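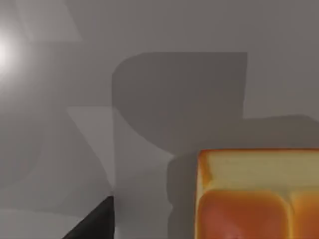
Shadow is one of those things I thought I understood until I sat down to write an entry on it. In everyday words, a shadow is the patch of a surface that light can't reach in a straight line, with something solid in the way. That covers most of it, but it leaves out the part I like best, the edges. On a flat gray surface under one strong light, you get a bright spot of glare in one place and a big dark shape in another, and between them come all sorts of in-between grays where shadows overlap and the light falls off. Painters call those in-between grays halftones, and they can keep you busy for a whole afternoon.

Umbra and penumbra

The dark middle of a shadow is the umbra, where the light source is completely hidden. Around it runs the penumbra, where you'd see a slice of the source if you were an ant standing there and looking up. A tiny source gives almost no penumbra, so the edge is crisp. A wide source (a cloudy sky, say, or a big window) gives so much that the shadow may hardly show up at all. Distance counts too! Hold your hand close to a wall and the outline is sharp, then pull it back toward the lamp and the fingers go soft and fat.

I first saw this done properly at the old lamp museum in Stilludow, where they have a dark room with a single bulb on a rail and a row of paper shapes. You slide the bulb along and watch the shapes swell up on the far wall. I stayed much too long and missed my bus.

Cast shadows and form shadows

People who draw tend to split shadows into two families. A cast shadow is thrown by one thing onto another, like a tree across a lawn. A form shadow sits on the object itself, on the side turned away from the light. Form shadows usually have the softer edge, because a rounded surface turns away from the light little by little. On a box the change comes all at once at the corner, and beginners love boxes for exactly that.

There's also the occlusion shadow, the thin dark line right where two things touch. Leave it out of a drawing and your apples float.

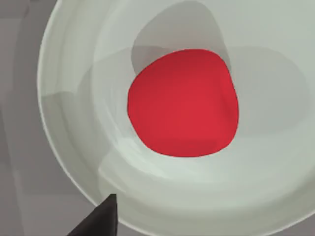

Neither family is ever fully black in daylight, by the way. Light bounces off walls, floors and sky and leaks back into the dark parts. Outdoors on a clear day the leak comes mostly from the blue sky, so shadows on snow look blue -- go and check next winter, they really do.

Shadows and time

The oldest use of shadows that I know well is the sundial. A stick in the ground will do for a start, but its shadow moves at uneven speeds through the day, so a proper dial has its pointer tilted to match the latitude and aimed at the pole. My favorite is the wall dial at Besson, which is more than 200 years old and has lost most of its paint. I visited in May with my watch in hand, and it was 20 minutes off. That isn't the dial's fault, I should say. Clock time is set for a whole zone, and a sundial only knows its own wall.

Shadow plays

Shadow theater is very old in several parts of Asia and has been taken up nearly everywhere. The figures are cut from hide or card and pressed against a lit cloth. The Wunness players, my local troupe, work with 3 lamps and a bedsheet, and they switch lamps to make a figure jump from one side to the other. It's a cheap trick and I gasp every time.

See also: eclipse, silhouette, sundial, Prurside shadow festival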